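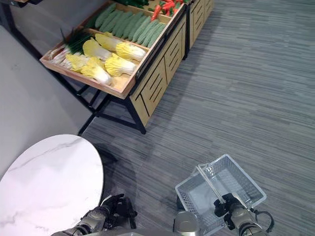 So-yul Byun thought the cucumbers should go at the front of the tray, where the cabbages are, on the grounds that people buy cucumbers every week and Chinese leaf only now and then. Several of you agreed with her on Thursday, and the point is worth taking up before the rest of the notes.

Home Modules Handouts Timetable Contact

Fresh Produce Retail, Handout 2: Filling and facing a sloping tray
Module notes, December
By the module tutor, room 64

1. What goes at the front

The old shop rule is that the front compartment of a sloping tray gets the item you most want to sell that day. A second rule is that it gets the bulkiest item, so that small things are not hidden behind large ones on a shallow slope. The two rules often disagree. So-yul's argument is the first rule, and it's a good one. The tray on our stand follows the second, more or less, but it doesn't follow it for a very good reason: a Chinese cabbage laid on its side is thicker than a cucumber, so putting it in front raises the front of the display and flattens out the slope you have paid for.

Try it both ways. Put the cucumbers in the front compartment and the cabbages behind, stand back two paces and look from the height of a customer. Then crouch to the height of a child or a wheelchair user and look again. Write down which items you can name from each position. We'll compare answers next time.

2. Direction

Long vegetables need a direction. Cucumbers laid side by side on the diagonal look full even when there's only one layer, and a gap shows up at once, so the person filling up knows where to start. Laid straight up and down the slope they tend to slide to the bottom. Laid straight across they roll. A diagonal is a compromise between the two and holds fairly well if the row is packed tight from wall to wall.

Carrots are harder. They taper, so a row of them all pointing the same way is thick at one end and thin at the other. You can alternate them, head to tail, which takes time, or you can let them lie in all directions as a heap. The carrots on our stand are in a heap. In a busy shop that's usually what you'll end up with, and customers don't seem to mind it with carrots the way they do with cucumbers.

Spring onions should be kept in the bunch, with the white ends together. On our stand the white ends are at the corner and the leaves run out across the tray. With real stock you would check the leaf tips every couple of hours, as they are the first part to go limp, and trim or remove the bunch.

Chinese leaf can go base to the front or leaf to the front. Base to the front shows the cut, and a fresh white cut tells the customer a lot. Leaf to the front shows the colour and the ruffled top. Pick one and keep to it. A mixture, with some tops pointing to the middle and some to the side, looks as though people have been picking through it.

3. Colour

Green next to green next to green is the usual fault in a vegetable display. Pale green cucumbers beside the pale yellow tops of Chinese leaf don't give the eye much to hold on to. The dark leaves of the spring onions help on one side. The orange-red of the carrots would help more if it came further down the tray, between the cucumbers and the cabbages. Moving one compartment is a five-minute job and is the first change I'd make to our own layout.

4. The stand

Points to know about a stand of this type – light wood above, black metal frame and legs beneath:

Wood looks warm and suits vegetables, but it marks. Wet stock needs a liner. Put the liner in before the stock and trim it so it doesn't show over the rim.

Slanted slots in the front panel are there for looks on most models. Dust collects in them. They go on the weekly cleaning sheet, with the legs and crossbars.

Thin legs leave the floor open, so the floor is part of the display. Leaf bits and onion skin underneath will be seen from across the shop. Sweep under, not round.

Two stands of the same style side by side should be lined up by their front rims. Check this from the end of the row, looking along.

If you are costing a shop fit for the assignment, use the Rillinar price sheet at 709 for each stand, delivered and put together. The Clullero sheet is cheaper but leaves out the compartment dividers, which several groups missed last year. Allow for dividers separately if you use it.

5. Practice stock

All of the vegetables on the stand are artificial. They are for layout practice only and they have limits. They don't weigh what the real thing weighs, so a pile that holds in the classroom may slide in a shop. They don't wilt, so you get no practice at rotation. They can be handled as often as you like, and for learning to fill and face a tray that matters more than the rest.

The full set is more than 123 pieces and is kept in the cupboard by the door. Put each kind back in its own crate. The lids are labelled. Please don't take pieces home to practise with. We lost most of the aubergines that way.

6. Facing up

Facing up means bringing what's left to the front and making it look full again. On a sloping tray:

Start at the front compartment and work back.
Lift out anything damaged. With practice stock, lift out whatever your partner has marked with a sticker.
Pull the remaining items down to the rim.
Fill in behind with new stock.
Check the dividers are upright.
Wipe the rim.

With real stock you would put the new delivery behind and underneath, and bring the older stock forward. Do it in the same order here even though it makes no difference to an artificial cucumber, or you'll do it the wrong way round on placement.

7. For next time

Read the Tak case study, pages 2 to 9, on the greengrocer that moved its root vegetables to the door.

Sketch a layout for one tray using Chinese leaf, cucumbers, carrots, spring onions and one more item of your choice. Mark the direction of each item with an arrow. One side of paper is enough.

Groups going to the Bidudance shop on placement need closed shoes and a plain apron. Meet at 8.15 by the goods entrance – the front doors are locked until nine.

Questions about this handout: module office, room 64 | Copyright the module team | Back to top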